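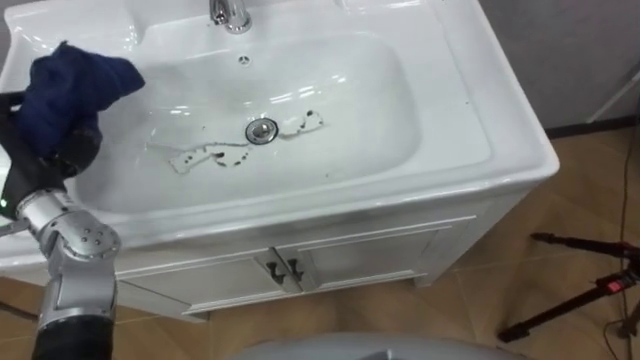

bathroom sink, gray/brown marks by the drain

Forum > Bathrooms > Cleaning and stains

Stain around the drain, white ceramic vanity top

tilegrout_tess
Posted 13 Sep 2022
ok need ideas. One piece ceramic top on a white cabinet, bowl molded in. Big smudge left of the drain and coming toward the front, smaller one on the right of the stopper. Darker speckly outline on both. Few specks up on the rim too, right side. Dish soap and a cloth so far, no luck. Don't want to wreck the glaze, the whole vanity was 1,358 with the faucet and I'm not doing that again. Ideas??

marlowe77
baking soda paste. leave it 11 minutes or however long your coffee takes, wipe, rinse. done

oldpipes
Speckled edge like that says dried puddle to me. Water sits, dries from the outside in, leaves the dirt in a ring. What's your water like? Hard?

tilegrout_tess
very hard. Vestdale, if anyone knows it. kettle is a disgrace

oldpipes
White vinegar then. Lay a soaked paper towel right on the marks, half hour, rinse well. Keep it off the stopper, vinegar isn't great on chrome if you forget about it.

marlowe77
vinegar does nothing for grayish brown. scale is white. thats dirt or soap gunk, paste will lift it

oldpipes
Scale holds dirt. Get the scale off and the dirt goes with it. Been doing this for years.

marlowe77
ok but she said smudge not crust

B_Horgan
Could you both be right, do one then the other? Just not at the same time, they cancel out and you get fizz and salty water. Rinse between.
Also what cloth? I used a navy one on my white basin and it left lint and a bit of dye. White or pale microfiber for me now.
Bernadette

quickfix_ray
2,000 grit wet and dry. 2 min job

oldpipes
Do NOT sand a glazed basin. Once the shine is gone every bit of dirt sticks for good.

quickfix_ray
its 2,000 grit its basically paper. did mine, looks fine

B_Horgan
Fine today, Ray. Come back in November.

Idrisa Urio
Run a fingernail over it first. If you feel an edge it's sitting on top of the glaze and will come off. If it's smooth could be in the glaze, different problem. And pull the stopper if yours lifts out, theres always black muck under the lip and it creeps back into the bowl the minute you run the tap. I use the Filali cream cleaner for that part, an old toothbrush works too

tilegrout_tess
nail test: can feel it, a bit gritty. so on top, phew. Stopper won't lift, does it unscrew?

Idrisa Urio
Some do, counter clockwise. Others are held by a rod underneath, look in the cabinet behind the trap. Dont force it

marlowe77
gritty = paste. just saying

tilegrout_tess
doing vinegar tonight and paste tomorow, will report. no sandpaper sorry ray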